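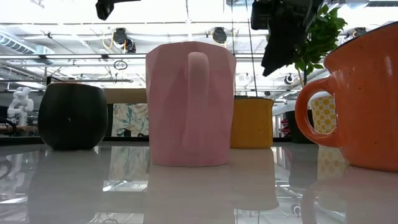 The mug selection on the display table: pink, near-black, mustard yellow and orange.

Plalstead Tableware Collection: Mugs Gallery

The Plalstead Tableware Collection holds around 200 pieces for everyday use, given or purchased over the years for study by students of ceramics and product design. Mugs make up the largest single group. This page presents the current display selection, which is on view in the Hamdan Room through the end of February. Visitors may also ask to see pieces kept in storage.

The notes that follow are intended for classes preparing a visit and for general readers. They are not a full catalog. Catalog entries, including dimensions and capacity, are available on request at the front desk.

Faceted mug, pink
A tall form in the center of the row. The body is built from flat planes that meet at soft edges, and the surface is matte. The highlights fall along the upper facets and the rim. The handle is a thick vertical loop that runs from near the rim almost to the base. Classes studying handle placement are asked to begin with this piece.

Rounded mug, dark
Shorter and wider than the pink mug, with a barrel-like body that swells at the middle and narrows slightly toward the rim and base. The color is nearly black, with a faint greenish tint. In the catalog this piece is grouped with the Pratska bequest, which came to the collection as a set of 5 and has been kept together in storage.

Cylindrical mug, mustard yellow
A plain cylinder that flares slightly at the base. Fine dark speckles appear across the glaze, and the narrow rim is darker than the body. Students comparing edge treatments may wish to look at this mug alongside the pink one.

Loop-handled mug, orange
A large mug with an enamel-style glaze dotted with tiny dark flecks. The handle forms an open ring. The piece entered the collection through the Fimesano gift and is often requested for drawing classes.

Display and handling
The pieces are shown on a glossy white table. Reflections of the mugs can be seen in the tabletop, and drawing groups are encouraged to include them in their studies. Mugs on display may not be lifted or turned by visitors. Supervised handling sessions take place in the study room and use a separate group of pieces set aside for that purpose.

Visiting groups
Groups are limited to 3 classes per day. Teachers should send a request in advance, stating the age of the students and the pieces they would like to see. Pencils and dry drawing materials are permitted in the Hamdan Room. Ink, paint and clay are not. Bags and coats should be left at the entrance.

Use of pictures
Pictures on this page may be used in classroom handouts of up to 100 copies with credit to the Plalstead Tableware Collection. Requests for publication should be made in writing to the collection office.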